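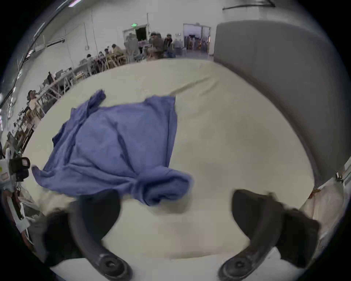
Home Listings Leasing Management Contact

Skurkex Flex Building, 93 Trolside Road
For lease, whole or divided

One-story masonry flex building on a corner lot in the Trolside business district. Office and showroom in front, open work area in back. Zoned light industrial, with retail sales permitted as an accessory use. The last tenant was a floor covering wholesaler. Space was cleared out in June and is vacant and ready for a new lease.

Building is offered as one unit or as two. Suite A is the front portion and has the showroom, two private offices and a break room. Suite B is the rear work area with the overhead doors. If the building is divided, the landlord will build the separating wall and split the electric service at its own cost. The restrooms are off the center hall and would be shared.

Building details

Ceiling height is 16 feet clear in the rear and 9 feet under the drop ceiling in front. Two drive-in doors, both 12 x 14, electric openers. No loading dock. Tenants who receive by tractor trailer have unloaded in the side yard with a forklift, and there is room for a 53-foot trailer to turn if the yard is kept open.

Three-phase power. The panel was replaced by Harb Electric and has spare breaker spaces. LED fixtures in the work area, older fluorescent fixtures in the offices. Gas unit heaters in back. The front is heated and cooled by two rooftop units, one of which is near the end of its life. Landlord will replace it if it fails during the first lease year.

Floor is sealed concrete in the rear with one trench drain near the east door. Carpet tile in the offices, vinyl in the break room. Wet sprinkler system throughout. Public water and sewer. Internet service is at the street, and the tenant arranges its own connection.

Parking and access

Paved lot in front with shared use of the gravel lot next door under a recorded easement. Trolside Road frontage is 402 feet. Two curb cuts, one on each street. The pylon sign at the corner has an open panel for the tenant, 4 x 8, both sides. Sign faces are by tenant and need a town permit.

Terms

Triple net. Three-year minimum for the whole building, two years for either suite. Security deposit equal to two months' rent. Estimated common charges for Suite A are $584 per month, adjusted once a year. Rear yard storage may be added for $900 per month and is fenced on all sides. Tenant carries its own liability and contents coverage. No auto body, no outdoor repair, no overnight truck idling.

Rent depends on term and division. Call for current rates. Brokers protected with written registration before first showing.

Showings

By appointment, one day's notice. The alarm is active, so please do not try the side door. Contact Ruba Saliba for leasing or Majdi Issa for questions on the power, sprinkler system or zoning letter. A floor plan and the most recent roof report can be sent by email on request.

Information last updated December 5, 2022. Measurements are from the landlord and should be checked by the tenant. Subject to prior lease or withdrawal without notice.

This site uses cookies to remember your saved listings. Accept | Settings

© 2022 Tekberg Commercial Property. Leasing office: 402 Trolside Road, Suite 2. Back to top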